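**문의 제목:** 양팔 작업대 2호기 증설 견적, 그리퍼 손끝 규격과 예산 항목 확인 부탁드립니다
**상태:** 진행 중
**분류:** 구매·예산 / 설거지 보조 작업대

안녕하세요, 구매지원 담당자님. 지난번 전화로 길게 설명해 주셔서 정말 감사했습니다. 말씀하신 대로 전화로 나눈 이야기를 티켓에 다시 정리해 두려고 하는데, 제가 원래 글이 좀 긴 편이라 미리 양해를 구합니다.

저희는 1월에 Zadel을 통해 첫 번째 작업대를 들였고, 올해 안에 같은 구성으로 한 대를 더 놓을까 고민하고 있습니다. 맡기는 일은 식기 정리입니다. 쟁반 위의 접시를 잡아 옮기고, 스펀지로 닦고, 다시 내려놓는 일이지요. 사람 손으로는 참 별것 아닌데, 장비를 사려고 표를 만들다 보면 칸이 끝도 없이 늘어납니다. 팔, 그리퍼, 손목 카메라, 케이블, 예비 손끝까지 한 장에 넣으려니 어디까지가 본체 값이고 어디부터가 소모품인지 자꾸 헷갈립니다. 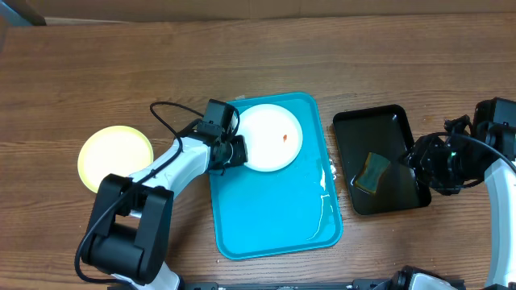 그래서 우선 여쭙고 싶은 것은 견적서의 구성입니다. Zadel에서 보내 준 초안에는 팔 두 대가 한 묶음으로 되어 있고, 그리퍼는 "Godedent 표준형 포함"이라고만 적혀 있습니다. 저희 회계팀은 본체와 소모품을 나눠 달라고 하는데, 포함이라고만 되어 있으면 나눌 방법이 없네요. 손끝만 따로 떼어 단가를 적어 주실 수 있을까요?

두 번째는 손끝 자체의 문제입니다. 지금 쓰는 것은 둥근 접시의 테두리를 옆에서 잡을 때 가끔 미끄러집니다. 기록을 뒤져 보니 접시 집기를 80회 돌린 시험에서 17회를 놓쳤습니다. 접시가 쟁반 턱에 바짝 붙어 있을 때가 특히 어렵고, 넓은 곳에 놓인 접시는 훨씬 수월합니다. 이게 손끝을 바꿔서 나아질 일인지, 저희가 접근 각도를 더 만져야 할 일인지 판단이 서지 않습니다. 괜히 비싼 부품을 넣었다가 설정 문제였다고 하면 예산 쓴 사람이 민망해지니까요.

**지금까지 해 본 것**

- 그리퍼 닫힘 힘을 한 단계 올림: 놓치는 횟수는 줄었지만 접시가 돌아가는 일이 생김
- 접근 속도를 낮춤: 큰 차이 없음
- 손끝 면을 닦고 다시 시험: 처음에는 좋아졌다가 오후에는 비슷해짐
- 손목 카메라 재보정: 위치 오차는 줄었음, 미끄러짐은 그대로

**견적에 따로 적어 주셨으면 하는 것**

- Matoušek 고무 손끝, 예비 2쌍
- 손목 쪽 케이블 교체품과 교체 공임
- 설치일 현장 조정 비용(첫 작업대 때는 나중에 추가되어 조금 당황했습니다)
- 보증 기간 연장 시의 차액

Hurken 쪽에서도 비슷한 손끝을 권해 주셨는데, 저희 그리퍼에 맞으려면 중간 어댑터가 필요하다고 합니다. 어댑터 값까지 더하면 처음 생각보다 올라가서, 일단은 Matoušek 제품을 우선으로 두고 있습니다. 혹시 담당자님 쪽에 두 제품을 다 써 본 고객이 계시면 한마디만 전해 주셔도 큰 도움이 되겠습니다.

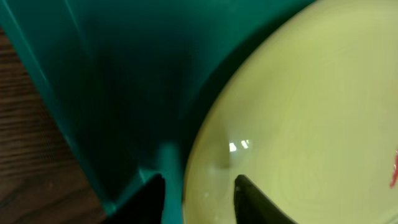 브르노, 3월 20일 토요일

주말인데도 답장을 주셔서 깜짝 놀랐습니다, 감사합니다! 보내 주신 내용을 Gergely Kun 씨와 같이 읽어 보았고, 아래처럼 이해했습니다. 틀린 곳이 있으면 편하게 고쳐 주세요.

1. 손끝은 본체에서 분리해 소모품 항목으로 다시 적어 주신다.
2. 증설을 확정하기 전에 Matoušek 손끝 한 쌍을 먼저 빌려 시험한다. 운송비는 저희가 낸다.
3. 케이블은 본체 보증에 들어가지만 교체 공임은 별도다.

2번은 정말 반가운 제안이었습니다. Gergely 씨도 같은 접시와 같은 쟁반으로 80회를 다시 돌려 보고 결정하자고 하네요. 접시를 턱에 붙여 놓는 경우와 떼어 놓는 경우를 나눠서 기록할 생각입니다. 결과가 좋으면 2호기는 처음부터 고무 손끝으로 주문하고, 1호기도 같이 바꾸겠습니다. 별 차이가 없으면 손끝 예산은 그대로 두고 현장 조정 쪽으로 돌리는 안을 올리려고 합니다.

한 가지만 더 여쭙겠습니다. 대여품을 시험하는 동안 견적 유효 기간이 지나 버리면 금액을 다시 산정하시는지요? 저희 내부 결재가 빠른 편이 아니라서 조금 걱정이 됩니다. 가능하다면 유효 기간을 시험 종료 뒤로 맞춰 주시면 좋겠습니다.

대여품 받을 주소는 첫 작업대 때와 같습니다. 수정 견적이 올 때까지 이 티켓은 열어 두겠습니다.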